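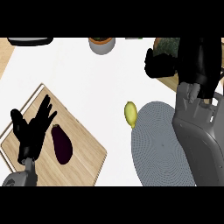

Chapter 5
Wood and How It Moves

Pick up any piece of wood near you and look at the end of it. Those curved lines are growth rings, and they can tell you a surprising amount about how the piece will behave for the rest of its life!

Wood keeps trading moisture with the air long after the tree is cut. A tabletop that fits perfectly in December may swell by July, mostly across the grain and hardly at all along its length. Old builders knew this well. The meeting hall at Urkby has floorboards 200 years old, laid with small gaps that still open and close with the seasons.

In this chapter you will learn to read grain, to tell flat-sawn boards from quarter-sawn ones, and to work out how much a panel will grow (we'll start with one 860 millimeters wide). Keep a ruler and a few scraps of pine handy, as the first activity begins on the next page.

Key words: grain, growth ring, heartwood, sapwood, moisture content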